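What I learned from a few weeks of collecting

Oct 31, 2018

Since July I am helping at Veltureo with the collecting of demonstrations, and several people asked me what I do there all day. So I will try to write it down, mostly for my friends from the language course, who think I am building robots. I do not build anything. I pick up things and put them down again, with a gripper in each hand, and a learning program later studies how I did it.

A session is 40 demonstrations of one task. Each one is short, and before each one the objects must be put in a new position. This sounds easy, but after the first 10 my hands start to choose the same places again and again. Efa Morris, who plans our tasks, noticed it in my second week. She showed me my own recordings one after another and the cup was nearly always on the left. I was a bit ashamed. Now I use a list of positions which she prints for me, and I cross them out with a pencil.

The other thing I had to learn is speed. I wanted to be careful, so I moved very slowly, and I made small stops in the air while I was thinking. Efa said that the program will learn my stops too. It is better to decide first and then move, like when you pour tea for a guest. If I make a real mistake, I finish the movement, say "bad" and we mark it in the table. We do not delete it - Georgiev wants to keep the bad ones for some later comparison. 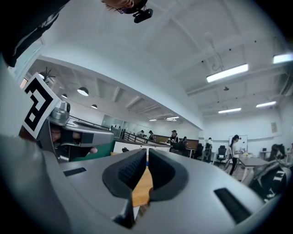

My wrists were the weak point in the beginning. I held the handles too hard, the way I held the steering wheel in my first driving lessons, and in the evening I could not open a jar. The soft black fingers do not need much force, because the small ridges on the inside do a good part of the holding. Now I try to squeeze only until the object stops sliding. I also keep the square marker on the other gripper clear of my sleeve, a habit which took me longer than I want to say.

After about 90 minutes I take a break, also when I feel fine, as my last demonstrations before lunch were always the worst ones. Next we will fold small towels. I tried it at home on the kitchen table with my bare hands and I already do it differently every time, so I have asked Efa if this is good or bad. She is still thinking.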